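Undmont Grasp Planner 2.4: Review After a Month of Use
Posted 4/8/21 by Ruan Mabaso
Filed under: Software, Manipulation

We moved our two-arm setup to Undmont in March, after a long stretch on a planner we had written ourselves. I have now used it enough to say what it does well and where it costs you time.

Installation
The package comes as one installer plus a license file. Mine went in without trouble. Blair MacBrayne put it on a second workstation and had to remove an older math library first, and the error message did not say which one. The download page lists the right version, but in a footnote.

Describing your hardware
You load a robot model, mark the contact pads on each finger, and set joint limits. The pad editor is the best part of the program. You paint the contact areas on the model and it saves them with the hand. Our old planner treated every finger as a line with a point at the end, so this was a big step up. Arm models import cleanly. Hand models with coupled joints need some editing by hand, and the manual gives that half a page.

Planning speed
For a single object on an open table, a plan comes back in 16 milliseconds on our machine. Add a container with walls and the median goes to 148. I logged 2,704 planning calls over the month and the slow ones were nearly all containers. That is fine for us. If you replan during the motion, try it on your own computer before you pay.

Perception input
Undmont takes a point cloud or a set of labeled boxes. Printed cartons work well. Clear plastic is poor, as it is with most depth cameras, and the planner trusts whatever it is given. There is a setting to pad uncertain objects by a fixed margin. Turn it on.

Reaching into trays
A box lying inside a low tray is a good test for any planner, as the fingers need to clear the walls and the thumb still has to get under the near edge. Undmont treats the tray as an obstacle and the box as the target, and you can set a different clearance for each. I ended up with a small value for the tray and left the other one alone.
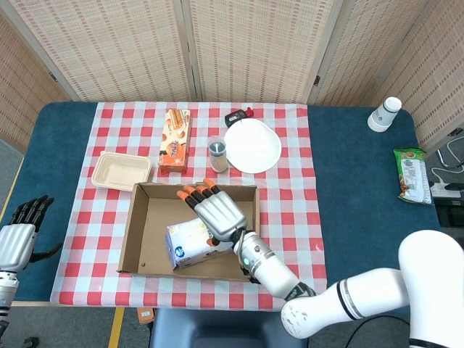
What I would change
The log viewer shows why a plan was rejected, but only for the last call. Settings for the left and right hand live in separate files with no way to copy between them. Support answered both of my emails and said the second item is planned.

Score: 70 out of 100. I am renewing the license.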